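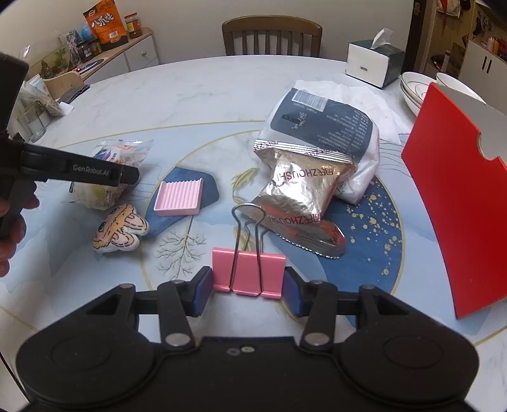
Pink binder clip over the round table, tree artwork on the tabletop.

Fikinwood Household Words

Welcome, and thank you for stopping by! Fikinwood is a word list of the small things people keep at home, with the names that families really use for them (which are very often not the names printed on the package). It began as a notebook Joaquín Sepúlveda kept by the phone, and it has grown into a proper set of files that anyone is welcome to download, correct, argue with and pass along.

What you get

There are 600 entries in the main file, words.csv, and each one has a plain name, any home names we were given, and a note on where the word was heard. A second file, rooms.csv, sorts the same entries into 9 rooms. We know that plenty of things wander from the kitchen to the hallway and back again, so please treat the room as a starting guess and change it in your own copy if your house works differently.

Where the words came from

Most of them came from 80 households in Ulamley and Soltura, who filled in paper sheets at the kitchen table and mailed them back to us, sometimes with recipes tucked in (thank you, we made the plum one twice). Győző Deák typed up every sheet and kept the spellings as people wrote them, so "thingamabob" appears in more than one form and we would like it to stay that way. The Bodnár sheets arrived last, in October, and are marked with a B in the source column.

Using the files

Both files are plain text with commas between the columns, and they open fine in any spreadsheet program. If accented letters look wrong, choose UTF-8 when you import. Blank cells mean the family left that line empty on the sheet.

Known gaps

Garage and garden words are thin, and we have hardly anything from people who live in apartments. Version 2 fixed the doubled rows under "string" and "twine," though a few strays may still be hiding in the sewing section.

Sending us a word

Open an issue with the word, what it means in your house, and the town where you learned it. Győző goes through new ones on Friday evenings and will write back if he can't read a spelling or wants to hear the story behind it. Please leave out last names and street addresses.

License: free to use and share, with a mention of Fikinwood.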